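Getting Along With a Wooden Dish Rack

A peg rack is the kind of thing people buy because it looked good in somebody else's kitchen. Then it gets home and turns out to have opinions. Mine has lived by the sink for seven years, and we have reached an understanding.

Start at the back. Fill the pegs nearest the wall first and work toward yourself, or you'll be reaching over wet plates with a wet sleeve. Big plates go in before saucers. Bowls go somewhere else entirely, whatever the label on the rack said.

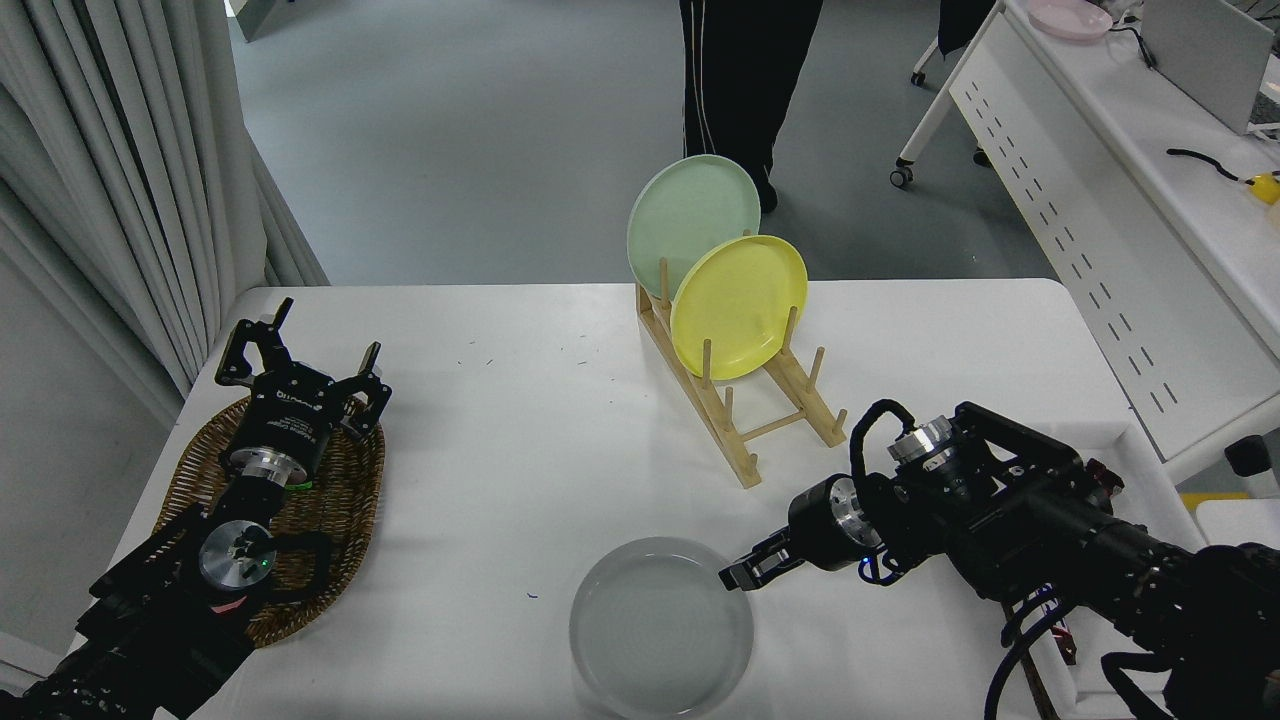

Shake each plate over the sink before it goes in. Two quick shakes will do, and your floor will notice the difference by November. If you have the pegs to spare, leave a gap between plates. If you don't, you own too many plates, and Naomi Okoth, who gave me five of mine, can have them back.

Wood hates sitting in a puddle. Put a folded towel under the rails and swap it every night. Once a month I wipe the rack down with white vinegar, let it dry overnight, and rub in a little mineral oil. If the pegs have gone fuzzy, a light pass with 120 grit sandpaper sorts them out.
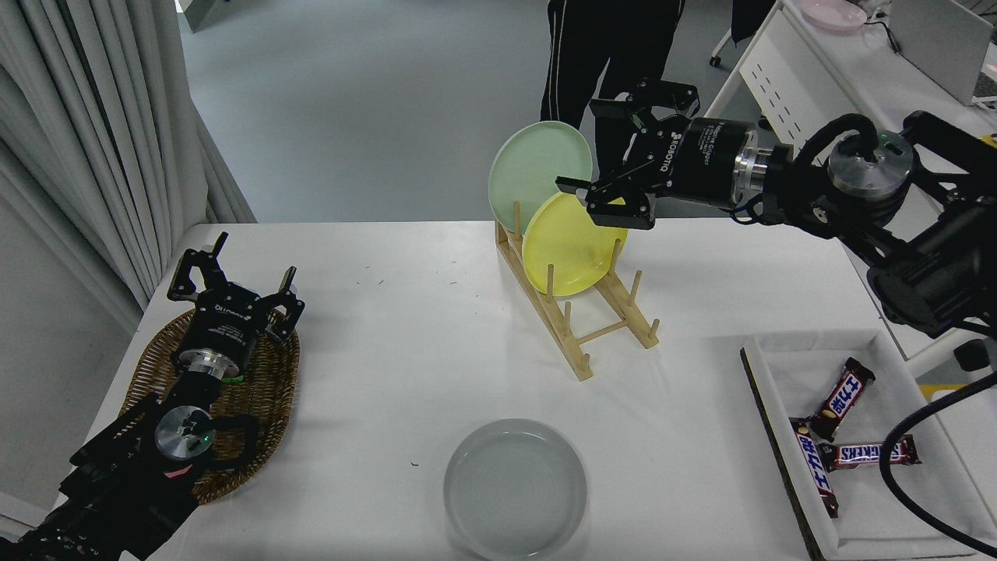

Lower plates in straight and slowly. Dropping one in at a slant is how rims get chipped, and how pegs work loose. Keep the plate upright all the way down, the way the yellow one is going in, in front of the green, and let it settle before you let go. A loose peg wants a dab of wood glue and a night off.

Put the dry plates away before breakfast. I manage this four mornings out of seven.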